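From: Josée MacLeod
To: Justdale home automation list
Date: May 19, 2022
Subject: Re: Can anything fold a towel yet?

Kwadwo Nyarko wrote:
> My sister asked me over dinner when she can buy something that
> does the laundry, start to finish, and I had no good answer for
> her. Cars park themselves. Why is a towel still so hard? Has
> anyone on the list seen this done in a regular house?

Kwadwo, what a nice question to come home to, and please tell your sister she has a lot of company! I've been following this since I was at Kotgate, back when we all thought cloth would be the easy part (it's soft, it can't break, you can drop it all day long).

The trouble is that a towel has no shape of its own. A mug is a mug whichever way you set it down, but a towel on a bed is a new object every time you let go of it. You have to find an edge under the wrinkles, and then be sure you've pinched one layer and not three.

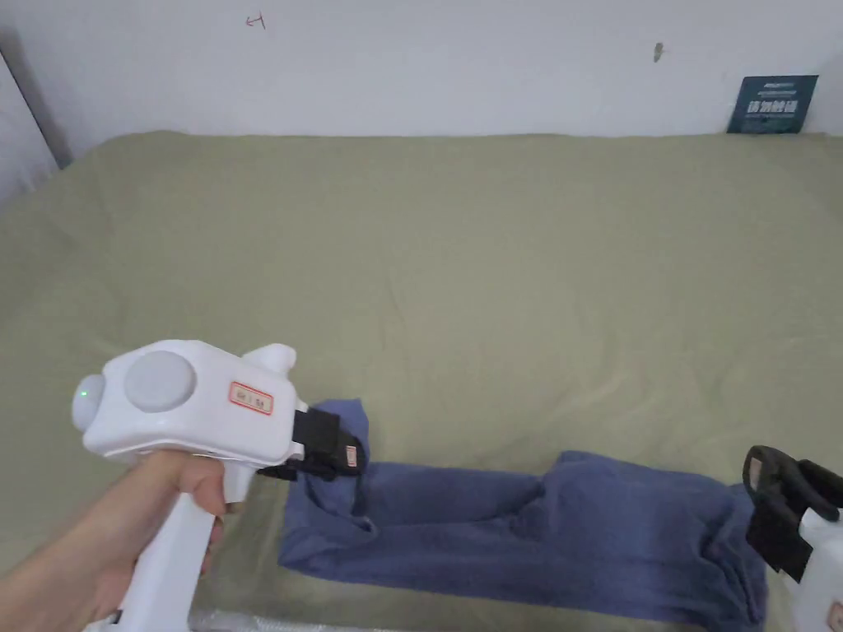
My own mother taught me to find the corners by running my thumbs along the hem, and I still do it without looking. I think that's the part we keep underrating — how much of folding is done by feel. Bushra Jafri tried a fixed routine at Tisodow with 200 towels, all the same size and fresh from one supplier, and it did rather well. Then she brought in a bag from home and it fell to pieces on the very first one.

Bedding is its own headache. Blue cloth against a pale sheet is kind to a camera, but white on white, with creases throwing little shadows everywhere, is another matter. 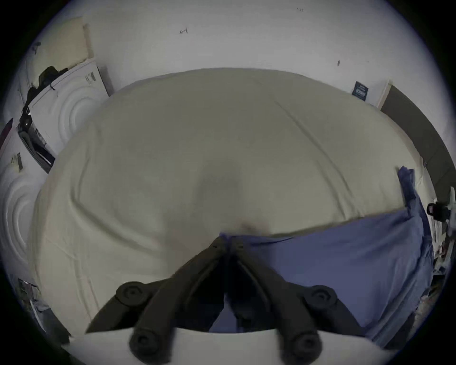
Would two arms solve it?
They help a great deal with stretching an edge flat, but the machine still has to know where that edge is before it can take hold.

I'd add speed to the list, too. Noman Mirani timed his last setup at 229 seconds for one bath towel, and he was proud of it, as he should be. I can do a whole basket in that time and complain about it as well. Still, a slow machine that works while you're at the store would suit me fine, and I'd happily pay some 2,000 dollars for one that did towels and nothing else.

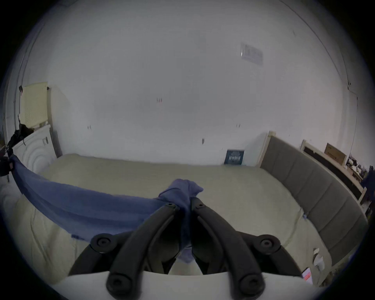
Blue cloth gathered between the fingers of a hand-held gripper.

So for your sister: in a shop with one kind of item coming down a table, yes, parts of it can be done today. In a bedroom, with whatever came out of the dryer, I'd tell her to keep her thumbs in practice for a while yet. Jhonatan Rivadeneyra is hoping to have something to show us in September, and I'll write up my notes if I can get there.

Warmly,
Josée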